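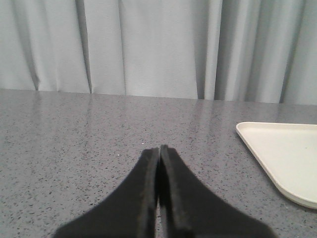
So our gripper has developed a nasty habit of closing and then not opening again, and I've spent most of the evening being cross with it. It'll shut perfectly nicely, fingers pressed right together, you send the open command and... nothing. The arm carries on as if all's well! Off it goes over the counter to the white tray with its fingers still shut.

4 replies · 20 likes

The bit that bothers me is the software. Gralletti (our control program, long story) logs every one of those as "open OK". It only checks the command was sent, it never asks where the fingers are.

2 comments · Share

Bezawit Wubshet reckons it's the motor getting warm, as it never does it in the first 60 cycles. I was blaming the felty stuff on the fingers catching along the join. We have a packet of biscuits riding on this.

Share

Anyway, new rule at Womdale until it's sorted: power off before anyone puts a hand near it, even when it looks stuck. Mine let go by itself at teatime with my thumb 2 cm away and I did not enjoy that one bit

7 comments · Share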